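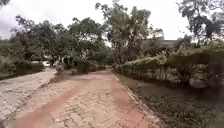 Notebook 6, p. 19

**Bruvar, path sweeper. 08:40, before anyone has had coffee.**

Picking up from Theda's note on p. 18 ("it went left again"). Bruvar is meant to drive the reddish path straight to the shrubs, turn round and come home. Lately it has developed a fondness for the grey branch.

Odometer 2,898 m since the last brush change. Brushes are good for 4,000 according to the Wendt sheet, so left alone. Side brush full of leaf and string. Cleared.

Things I blamed, in order:

1. Wheel calibration. Redone in the workshop on the flat. Fine. It was fine last time as well, see Gisela's entry, which I should have read first.
2. Camera lens. Dirty, but evenly so. Wiped it.
3. The path classifier. Yes.

The Skollness people taught it "red is path, grey is not path". Then feet and weather got at the red. In the middle it's down to a brownish band, and where that has worn off the blocks are the same greyish beige as anything else. The band also sweeps in from the lower left, so a machine that centres itself on colour starts its run by leaning towards the very branch we don't want. Can't fault its logic.

Colour weight turned right down. It now follows the kerb on the right, a nice pale line all the way along, and uses the low raised edge on the left as a second opinion. The zigzag joints stay in as texture only. They are full of dirt and I don't trust them for heading.

Two stop zones added by hand on the map: one at the fork, one short of the shrubs at the far end. The upright grey thing near the junction comes out of the classifier as "person 0.5", and I can't do much better from the picture, so Bruvar gets the cautious setting: anything upright, stop and wait. Same for vehicles under the trees. There's a bit of something white back there.

The pale stone at the foot of the hedge was being tagged as litter. It's beyond the kerb, so masked it out with the rest of the verge. Gisela wants the fallen leaves on the verge swept too. Told her Bruvar doesn't do kerbs. She said neither does the wheelbarrow and it manages.

**11:15.** New config loaded, saved as `kerb_first`. Old one kept as `red_is_path` for sentimental reasons.

Still to do:

- bumper switch, left side, clicks twice. Wisotus part on order
- tighten the mast bolts, they were finger tight (mine, sorry)
- first run with Theda walking behind, thumb on the stop button
- charger lead has been swapped with the mower's again. Label both ends this time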